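FOR IMMEDIATE RELEASE

Tiltisholm Toy Library Opens Second Branch, Asks Again About the Giraffe

TILTISHOLM, September — The Tiltisholm Toy Library, which has been lending playthings to the families of this town for six years and getting most of them back, will open a second branch this month in the former Durkier shoe store on Llorente Street. The new branch starts with 252 toys on the shelves, a checkout desk, and the original Durkier foot-measuring stool, which came with the lease and may not be borrowed.

Membership works the way it always has. A family pays a yearly fee of $84, takes home up to six toys at a time, and keeps them for three weeks. Renewals are allowed unless someone else is waiting. Someone else is usually waiting for the marble run.

"We were told early on that children would never agree to give toys back," the library said in a statement issued jointly by its staff. "Children have been fine. The trouble is with adults and the train set." 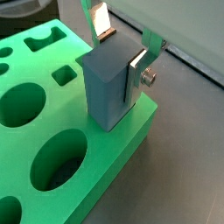 Puzzles and sorters remain the most borrowed category at the original branch on Skivent Road, ahead of ride-on vehicles and well ahead of anything described on the box as educational. Much of the Llorente Street collection has been chosen with that in mind. A chunky green foam tray with holes of different shapes in its top, along with a plain dark blue block taller than it is wide, is the sort of thing the library likes to stock: it needs no batteries, plays no songs, and can be explained to a grandparent in one sentence. Toys that do play songs are kept on a separate shelf and lent with a small screwdriver for the battery door.

Missing pieces are the one subject on which the library admits to strong feelings. Every toy goes out in a drawstring bag with a card listing its contents, and every toy is checked against that card when it comes home. A lost piece costs a dollar, refunded if it turns up, even years later. Last winter a member returned a wooden carrot that had been missing so long the rest of the vegetable set had been retired. She got her dollar. The carrot now works alone.

The larger matter of the giraffe is still open. A stuffed giraffe, four feet tall, left the Skivent Road branch during the library's first year and has not been seen since. The late fee stopped being calculated some time ago out of kindness. Anyone with information is invited to bring it, or the giraffe, to either branch. A parking space will be made available. 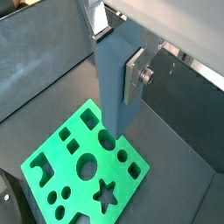
A bright green shape-sorting board, with square and round openings among its cutouts.

The Llorente Street branch will keep longer evening hours than its older sibling, staying open until 7:30 p.m. for parents who work late or who simply wish to choose a toy without being advised by a three-year-old. Toys borrowed at one branch may be returned to the other. Puzzles should be returned complete, dress-up clothes should be returned washed, and modeling clay should not be returned at all.

Donations are welcome at both addresses during opening hours. The library accepts clean, working toys with all their parts and is grateful for every one of them. It has enough plastic recorders — it has had enough for some years — and asks that bags not be left on the step overnight.

About the Tiltisholm Toy Library

The Tiltisholm Toy Library is a nonprofit lending library for families with children up to age eight. Membership forms are available at the Skivent Road and Llorente Street desks. Families who find the fee difficult may ask at either desk for a free membership, no paperwork required.

Press inquiries: please call the Skivent Road branch in the morning, before story hour, when somebody can hear the phone.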